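Kismont bin-picking kit -- anyone past the trial period?

Forum: Small Shop Automation > Kits and Services

rustbelt_ramona
We've been quoted on the Kismont pick kit (gripper, mount, software seat, and a phone number that someone allegedly answers). The sales page says "any object, any bin, out of the box." My experience is that things which work out of the box were usually happier in the box. Is anybody running one on mixed junk? We sort returns, so no two items match and half of them are bent.

torque_wench
Running one since March. Short version: decent gripper, decent software, and a manual written by somebody who was being chased. Setup is advertised as an afternoon. Ours took five days, and two of those were cable routing.

gantry_gus
Two days on cables? Zip ties exist.

torque_wench
So do wrist joints that rotate. Zip-tie it tight and the arm finds out for you at full extension. Leave slack, give it a loop over the wrist, and then run it through its whole range slowly before you let it anywhere near a bin. The manual covers this in one sentence, on the page about warranty exclusions.

Rogelio Samonte
I did the trial with them and sent it back, so take this as the grumpy review. On boxes and blocks it was great. On shiny stuff it got philosophical. A metal bin with metal things in it gives you reflections, and the software would plan a beautiful grasp on a patch of glare. I logged 80 picks on our returns mix and called 13 of them bad. Support told me to "improve the lighting," and then told me the lighting consult was extra.

kerfuffle
In fairness, every vendor does that. Renadgate wanted to sell us a tent.

Rogelio Samonte
At least with a tent I could have gone camping.

hlabella
Honeylyn Abella here, I do integration work and have put in both Kismont and Renadgate kits. No commission from either, sadly. I don't agree with Rogelio that glare is the dealbreaker. You can fix most of it with a diffuser and a scuffed bin. What I'd ask about is flat items lying tight against a wall. Fingers need somewhere to go. If the object is hugging a corner, the planner will either skip it forever or try to come in at an angle that makes you look away. The newer release has a nudge routine that slides things out first. It's an option, and it's priced like one.

gantry_gus
So the robot pokes it with a finger and we pay a subscription for the poke.

hlabella
$79 a month per arm, last quote I saw. I've paid more for worse poking.

rustbelt_ramona
Okay, this is useful. Corners are most of my life. Does the nudge thing work on something soft, like foam? And what about clamps and other items with holes in them? Our current setup is a guy named Cruzado with gloves, and he is very good at both.

torque_wench
Foam is fine if it's lying down. Standing up against a wall, ours tends to fold it over and then look for it where it used to be. Loops and clamps, it depends on the grasp. Grab one near the end and it swings around, and if the next item is close you get two for the price of none. Try the slower lift profile, buried under Motion > Advanced > Gadum. I have no idea what Gadum means and neither did the guy on the phone.

kerfuffle
I disagree about the slow lift. We turned it off after a week. The cycle time got so bad that the bin was filling faster than we were emptying it, and a drop now and then was cheaper. Depends on what's under the drop, I guess.

Rogelio Samonte
What's under the drop is my foot.

hlabella
Ramona, whatever you decide, make them demo it on your own returns. Ship them a box of the ugliest things you have. If they offer to "pre-sort for the demo," say no thank you and keep Cruzado.

rustbelt_ramona
Box is getting packed this afternoon. Cruzado is choosing the contents and I've never seen him enjoy his job this much. Will update when I hear back.

torque_wench
Good. For reference, a mixed bin of the kind I'd want any of these kits tested on. Put at least one crushed can in yours.

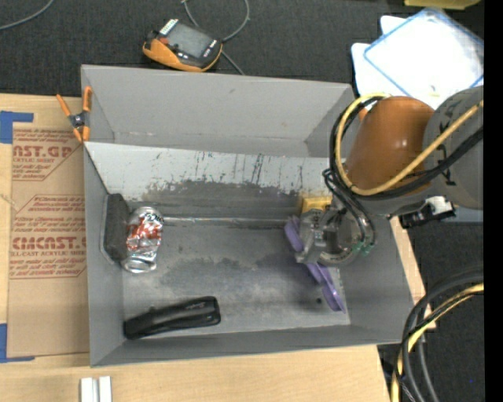
Mixed bin with a crushed can, a stapler, a foam-like block and a purple clamp-like thing under the gripper.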